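COMMUNIQUÉ DE PRESSE
Rivadport, juin 2020

Le club de robotique Leblanc apprend aux pinces à imiter la main

Attraper une tasse, plier un torchon, ranger une boîte sur une étagère : des gestes que l'on fait sans y penser, et qui donnent encore bien du fil à retordre aux robots ! Les étudiants du club Leblanc, à Rivadport, en ont fait leur projet de l'année. Baptisé Tomley, il réunit 23 participants autour d'une idée simple : enregistrer des gestes humains à l'aide de pinces tenues à la main, puis s'en servir pour entraîner un bras robotisé.

Le travail a commencé en décembre par de longues soirées de réglages. Depuis, les équipes ont déjà enregistré 579 séquences, toutes relues et classées par les étudiants eux-mêmes. « Au début, on faisait tout trop vite et la moitié des essais partait à la corbeille. Maintenant on prend notre temps, et on voit tout de suite la différence quand on relit les données », raconte Naima Chraibi, étudiante de deuxième année.

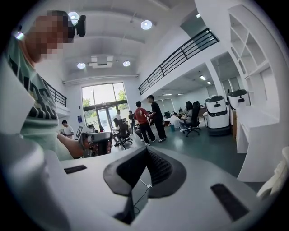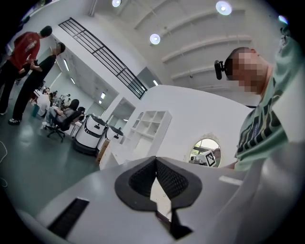 Projet Tomley : pince à la main et petit appareil fixé sur la tête, au milieu des locaux.

Le groupe s'est réparti en quatre équipes, chacune avec sa famille de gestes. Celle de Bijan Abbasi s'est attaquée aux textiles, de loin les plus capricieux (un torchon ne retombe jamais deux fois de la même façon). Une autre planche sur l'ouverture des tiroirs et espère boucler sa série avant l'été.

« Ce qui me réjouit, c'est de les voir discuter pendant une heure de l'angle d'un poignet », confie Solène Joly, qui encadre le club. « Certains n'avaient jamais écrit une ligne de code en arrivant, et ils expliquent aujourd'hui leur méthode aux nouveaux ! »

Prochaine étape : le concours étudiant de Menden, où le club présentera trois démonstrations devant le jury. Les séquences et les notes de montage seront ensuite mises à la disposition des autres clubs qui souhaitent se lancer.

Les inscriptions pour la rentrée sont ouvertes à tous les étudiants, quelle que soit leur filière.

Contact presse : Naa Abubakari, club de robotique Leblanc, Rivadport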